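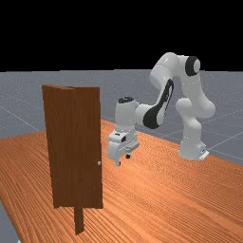 Teaching the arm to open a door, by remote control

Posted by Maëlle Ouellet, Aug 27, 2019

I have been promising this page for a long time, and several of you have written to ask where it was, so let me pour a coffee and get on with it. We are going to teach a simulated arm to open a door by driving it ourselves and recording what we do. If you did the drawer tutorial back in January you already have almost everything you need. If you didn't, don't worry, I'll go slowly.

What you need

A working copy of Nirklow (the simulator), the Tarnau recorder, and some way of steering. I use a Wullberg hand controller, the cheap one with the thumb stick, and I like it very much. A keyboard will do for a first try, but your wrist turns will come out jerky and the robot will learn every jerk faithfully, bless it.

Setting up

Open the door world and let it load completely. You should have the arm and the door on the same table, with the gripper hanging down beside the knob side of the door and the fingers open. That is the pose I start every recording from, and I'd encourage you to do the same. Save it as "home" before you touch anything else.

Now set the speed scale to something low. I know it is tempting to turn it up, and after an hour of practice you may, but slow demonstrations are easier to trim later than fast ones are to repair.

Practice first, with the recorder off

Spend a little while just moving around. Go up, down, toward the door and away again, and notice which way the hand goes when you tip the controller. The directions follow the table, whatever angle you happen to be looking from, so if you have swung your view to the other side of the door then left and right will feel swapped. My first afternoon was spent with the view turned the wrong way, muttering. Pick one view where the knob and both fingers are easy to see and stay with it.

Recording a demonstration

1. Send the arm to home and press record. Wait a moment before you move – the recorder likes a still start.

2. Bring the hand level with the knob. It hangs a little off to the side to begin with, so do the height first and then the sideways part. Keep clear of the edge of the door while you do this.

3. Turn the wrist so the fingers point toward the knob. Take your time here. The arm may swing its elbow quite a way to manage it, and that's fine as long as nothing touches the door.

4. Move in until the knob sits between the fingers, then close them gently. If they close on air, don't stop the recording and don't fish around for the knob. Back out, open, and come in again in one clean motion. I keep a few of these second tries in every set, and the trained arm seems to recover better for it.

5. Pull, and remember that a door moves in an arc. A straight pull will slide the fingers right off. Come back and around together, letting the wrist turn as the door does.

6. When the door is open as far as you want it, release, back away and press stop.

Each run takes me nearly 12 seconds now, and took a good deal longer when I was learning.

How many, and which to keep

My current set has 151 demonstrations, but please don't let that frighten you. I had the arm getting hold of the knob quite respectably with far fewer. Shift the door's position slightly between runs, and play each one back before you save it. I threw out 17 of mine, mostly for clipping the door on the way in.

When you have your recordings, export them as a single file and load it into the training page exactly as we did for the drawer. The McIntyre preset works well with the default settings. Leave it running over supper, and write to me if the wrist starts to shake, as I have a few notes on smoothing that I haven't tidied up yet.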